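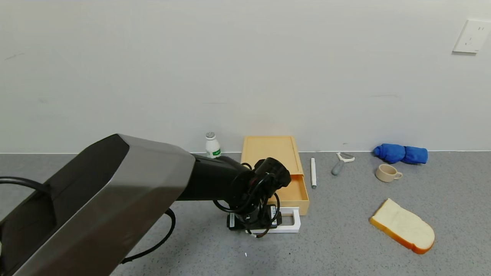 Rirkow Bench Arm with Drawer and Counter Kit

Sold by: Grosdale Equipment
Price as demonstrated: £3,755 (arm, gripper, wrist camera, software licence for the first year)
Counter kit: extra, see below
Availability: to order
Page written by: Rafsan Kodikara

We don't list equipment on the strength of a brochure. Before the Rirkow went on this page I spent a Thursday at their open day in Stockdale, watched the arm at its counter, asked to have a go, and came home with a notebook of things I liked and a rather longer set of things I didn't. Both are here. If you only want the figures, they are near the bottom.

What it is

A single bench-mounted arm with a two-finger gripper, meant for teaching labs, small research groups and firms that want to find out whether handling jobs can be automated before they spend proper money. Rirkow sell it as a "household skills platform". I would call it a small arm with a decent gripper and a lot of software, and I'd ask you to judge it as that.

The brochure says it "opens any drawer". Any drawer is a big claim. The one on show had a chunky open handle that sticks well out from the front, which is about as kind a handle as you could give a gripper. My kitchen has shallow metal knobs and one drawer with no handle at all, only a groove along the top. I asked whether they had tried a groove. The answer was that it was "on the roadmap", and I have written that down as no. 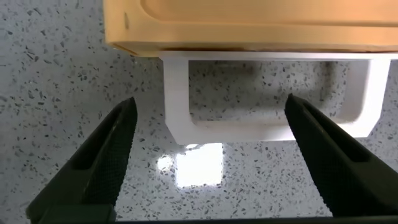 Getting the fingers to a handle is the easy half anyway. What matters is what the arm does when it comes in a little off, when the box shifts on the bench, or when the drawer sticks. The wrist camera is there to help with the first of these, and the staff were keen to talk about it. They were less keen to let me push the box sideways during a run. I was allowed to do it between runs, which is a different test and a softer one.

The gripper

I have few complaints here. The fingers have a textured inner face, they close evenly, and according to the data sheet they come off with a hex key in a couple of minutes. Spare pairs are £70. That's dear for what they are, though I have paid more for worse.

The rated lift at the wrist is up to 700 grams with the arm stretched out. Please don't plan around that number. Work well under it, and remember that whatever you bolt on comes out of the same allowance.

Cables

I'd like Rirkow to have another think about these. The wiring runs outside the arm in loops, some thick, some thin, and on a busy bench a loop is a thing waiting to be caught. The engineer I spoke to said external cables are easier to replace, and I accept that. They are also easier to need replacing. If you buy from us we will put in a pack of clips and a sheet showing where we would fit them. Leave enough slack for the wrist to turn.

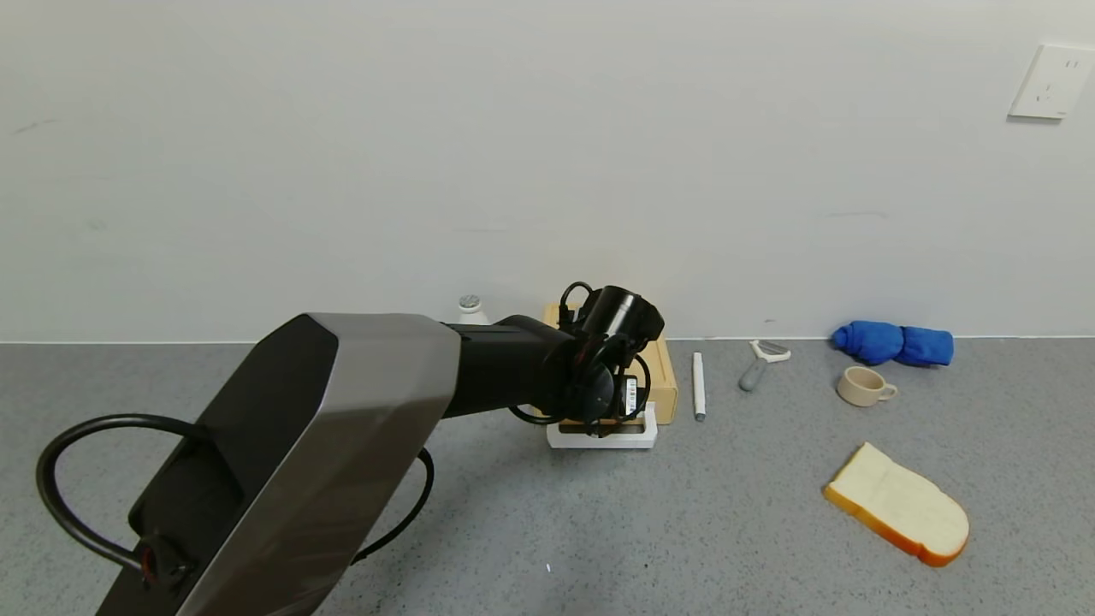 Teaching it a job takes patience. You guide the arm through the task many times over, the software learns from those runs, and then you let it try alone. Rirkow's talk in the afternoon mentioned a drawer task built on 1,322 guided runs. I asked how long that had taken and how many people had been doing it, and got a cheerful answer with no hours in it. Anybody pricing this up for a school or a small firm should put a line in the budget for the person doing the guiding, and it will not be a small line.

I also asked for a success rate on a bench the arm hadn't been taught on. There wasn't one to hand. They have promised to send it. When it arrives it'll go on this page whatever it says, and until then I'd treat the word "general" in their leaflet with care.

The counter kit

Optional, and in my view overpriced. You get a set of everyday objects to practise with and a card suggesting tasks. Boltilberg, who also supply us, do something similar for less, and you could put most of it together yourself in an afternoon.

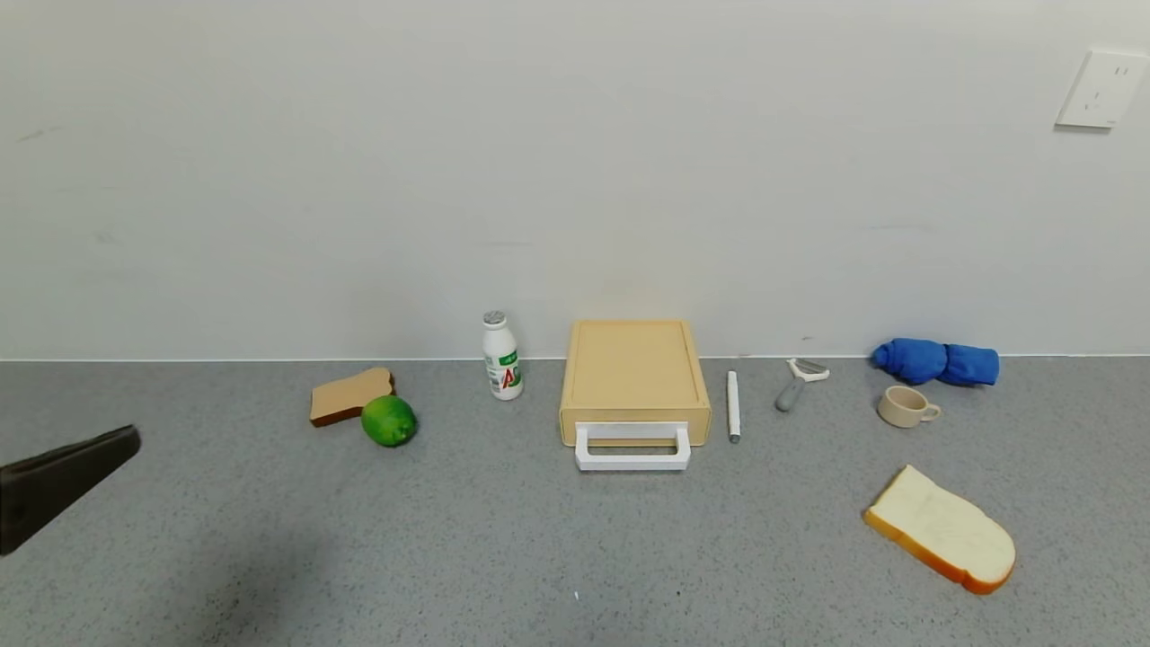 My main worry with any practice kit is that it makes the work look harder than it is. A full counter impresses visitors, but objects spaced along the back of a bench with clear room in front are not what a kitchen looks like at six in the evening. The Stockdale spread did have some awkward customers in it, I will give them that. A rolled-up blue cloth is a proper challenge for two fingers, and so is a peeler lying flat at an angle. The lime sitting just in front of the slice of toast was the bit I would most like to see attempted, as anything reaching for the toast has to deal with the lime as well. The toast and the pale bread slice are toys, mind you, and a toy slice doesn't bend, tear or leave crumbs.

If you do buy the kit, swap a few pieces for your own. Use a real tea towel, a real slice of bread, and a mug you wouldn't miss.

Who should buy it

Teaching labs with someone on staff who enjoys this sort of thing. Research groups that already have their own software and want the arm and gripper for a fair price. I wouldn't sell it to a care home, a café or anyone hoping for a pair of hands by the summer, and I have already talked one customer out of it.

Details

Arm: bench mount, single
Gripper: two-finger, parallel, removable fingers
Camera: wrist, included; overhead or head-height camera not included
Rated lift: up to 700 grams at full stretch
Spare fingers: £70 a pair
Licence: first year included, renewal price on request (I have requested it)
Warranty: one year, parts and labour, cables excluded

Yes, cables excluded. I have asked Rirkow to change that too.

Demonstrations

We keep one arm at Grosdale for customers to try. Bring your own drawer if you can carry it, or at least the handle. Bookings are for a morning or an afternoon, and you may push the box during a run. Ring the shop and ask for Rafsan.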